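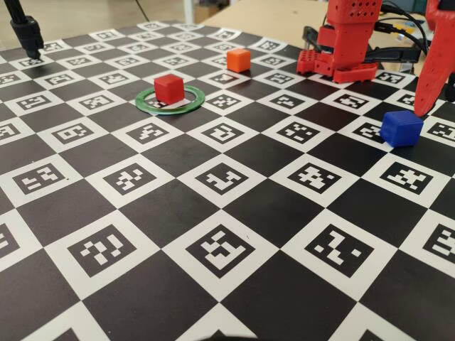
Monthly check of the Pratau bench and its floor area, done by Thaddeus Zamora on a Saturday before the room was opened. The list is the same one used at Drikdale, with the two mat items added in August. The checkerboard mat was already laid out with the red, orange and blue cubes on it, the red one inside the green ring, so the mat and loose parts were checked as they were and nothing was shifted until item 4. Marks used are OK, Fix (can wait until the next check) and Stop (do not use until cleared).

Area: Pratau bench, Skinberg building
Asset tag on mat: 3729
Previous check: all items closed except item 9

1. Walkway clear on both sides of the bench
OK. A stool had been left at the window end. Put back under the sink counter.

2. Power leads and plugs
Fix. The lead to the desk lamp has a kink near the plug. No bare wire. Taped and tagged for now, but it should be replaced, and I would sooner buy a new lamp than rewire this one. The power board is off the floor and the switch works.

3. Mat lies flat, no lifted corners
Fix. The corner nearest the door has started to curl. It went down when pressed and came up again overnight. Gosselin sent spare corner weights with the last order and they should be in the grey cupboard. Don't use packing tape on the printed side. The last mat lost part of a square when the tape came off.

4. Mat surface clean, pattern readable
OK. Wiped with a damp cloth and dried. Every marker square was looked at up close, and none have scratches across the white. There is a dull patch by the long side which did not come off with water. Left it alone. No spray cleaner on this mat please — it leaves a shine that shows up under the ceiling lights.

5. Loose parts: cubes
OK. Edges felt by hand on all three colours, no chips or sharp spots. The blue one had a greasy fingerprint on top, wiped off. Cubes go back in the lidded tub at the end of the day and not along the windowsill, where two were found last time.

6. Loose parts: green ring
OK. No cracks. It is thin and easy to miss if it ends up on the floor, and it would be slippery underfoot on the vinyl. Anyone who takes it off the mat should put it straight in the tub with the cubes.

7. Stop button reachable from the front of the bench
OK. Pressed and reset twice. The label is fading but can still be read from standing height. Bags had been piled in front of it on the previous check; there were none this time.

8. Bench fixings
OK. All bolts tight. The left rear foot had dropped a little and was wound back up until the bench stopped rocking. Check this again after the floor has been polished.

9. Lighting over the work area
Fix, carried over. One tube still flickers for the first few minutes after it is switched on. Building services at Skinberg have been told. They gave a wait of around 6 weeks. If it goes out altogether, change this to Stop, as the far side of the mat gets quite dim in the late afternoon.

10. First aid kit and eyewash
OK. Kit sealed. Eyewash bottle in date.

11. Fire extinguisher
OK. Gauge in the green, pin in place, bracket firm. The wall sign was behind an open cupboard door, so keep that door shut.

12. Food and drink
Fix. Coffee ring on the shelf above the bench. The rule is no cups past the yellow line, lids or no lids. I have put a new notice up at eye level.

Result: bench can be used. No Stop items. Four Fix items — 2, 3, 9 and 12.

For the next person: do item 3 first, before anyone starts work, and write down which corner it is if another one has lifted. The key to the grey cupboard is on the hook inside the office door. Signed sheet goes in the Drikdale folder, copy to the front desk.

T. Zamora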